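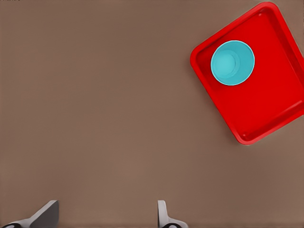
Simulated overhead view from a Fondidar wrist camera: cup in tray, gripper open.

By Marilou Ambrosio
29 Jun 2024

The Fondidar gripper trials are a set of simulated tests used to compare parallel-jaw grippers for small robot arms. In each test a gripper must pick up a light object, usually a cup, and move it to a given spot. The trials were written at Grovodham, a robotics lab, and are run entirely in a physics simulator. Results are reported as the share of attempts in which the object is lifted and set down upright.

Background

Earlier work at Grovodham tested grippers on a real arm. Each change of fingers meant removing the tool, bolting on a new one and calibrating the camera again. Comparing two finger shapes could take most of a week, and small differences in mounting made the numbers hard to trust. The simulated version keeps the arm, the controller and the camera position fixed and changes only the gripper model. The first full version was finished in October.

Test setup

The scene is kept simple. The table is a plain brown surface with no texture, and the usual target is a turquoise cup standing in a red tray with rounded corners and a raised rim. The tray is placed at a new angle and position for each attempt, so it may be only partly in the camera's view. The cup can be anywhere on the tray floor. Placements close to a wall are counted separately, as a finger has to fit between the cup and the rim.

The camera looks straight down and is fixed to the wrist, with the fingertips showing at the bottom of the image. Every attempt starts with the gripper open wider than the cup. The controller receives the camera image and the joint positions and nothing else.

A full run is 1,000 attempts per gripper. An attempt ends when the cup has been placed, when it has tipped over, or after 16 seconds of simulated time.

Grippers compared

The published comparison covers 11 finger designs in two groups. The Stevier group has flat, rigid fingers with beveled faces. The Benavides group has curved fingers with a softer contact pad. Both groups use the same drive and the same closing speed.

Flat fingers did better when the cup stood in the open part of the tray. Near the rim the thinner designs in both groups had the advantage, and finger shape mattered less than thickness. The most common failure was a fingertip touching the rim on the way down and pushing the whole tray. The second was a grip set too high on the cup, which let it swing.

Limits

Contact between soft pads and thin plastic is hard to model, and the Benavides results depend on the friction value chosen. The trials use a single light source and plain colors, so they say little about how a camera-based controller would cope with clutter or glare. No transparent objects are included.

Last updated: 29 Jun

Comments

tkessel: Is the friction value listed anywhere? I get very different results with the curved fingers when I lower it.

Marilou Ambrosio: It is in the settings file under contact. I will add it to the article.

rowan_b: Would like to see the rim cases as their own table. The overall score hides them.

padstow: Same question for tray mass. A heavier tray would not slide when a fingertip hits it.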